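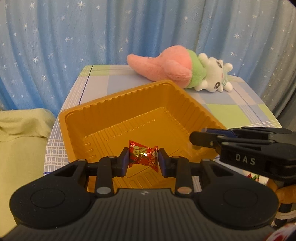 Item 1, setting of the gripper pair, cell Samus. The fingers were changed in January and the closing force was set again from the beginning. Gaëtan Marty reported that the small wrapped candies are the most difficult piece of the set: the film is shiny, the two ends are flared, and the middle is puffy. In the setting we agreed, the packet is held by its ends, with one fingertip at each side, over the orange tray. We keep this hold as the reference for both grippers.

Item 2, finger pads. The pads are to be wiped after every 90 picks with a dry cloth, no solvent. Psarras asked if the pads from Jetuvis can be used as replacement. Decision: yes, but always change the pads of one gripper together.

Item 3, pivots. Play was found in 2 of the linkages at the last check, after 835 cycles. The pins were tightened and marked with paint. Marty will check them again before the machine goes to Faldale.

Item 4, open points.

- Write the force value on the card inside the toolbox (Marty)
- Order 5 sets of pads (Psarras)
- Calibration of the opening width: postponed, the gauge is still at Faldale

The meeting closed at 16:40.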